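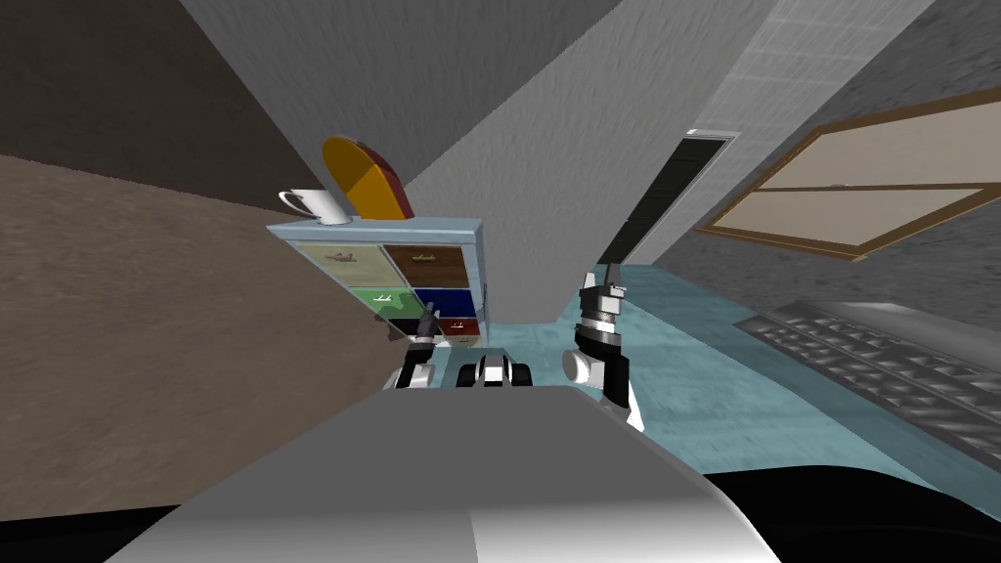 My sister-in-law says sourdough is just a houseplant you have to feed flour, and that I'd be better off buying a loaf at Cirnley Bakery like everyone else on our street. She may be right! I've been at it since June and my starter (it lives in an old Govuro jar by the stove) has eaten more flour than I want to think about.

Still, last weekend's loaf was the best one yet. I used 600 grams of bread flour, let it rest 30 minutes before adding the salt, then folded it 4 times over the afternoon — or whenever I remembered, if I'm being fair. The crust crackled when it came out and we ate half of it standing up, with way too much butter.

Next up is rye. I've got a bag in the pantry and no plan at all, so send me your recipes.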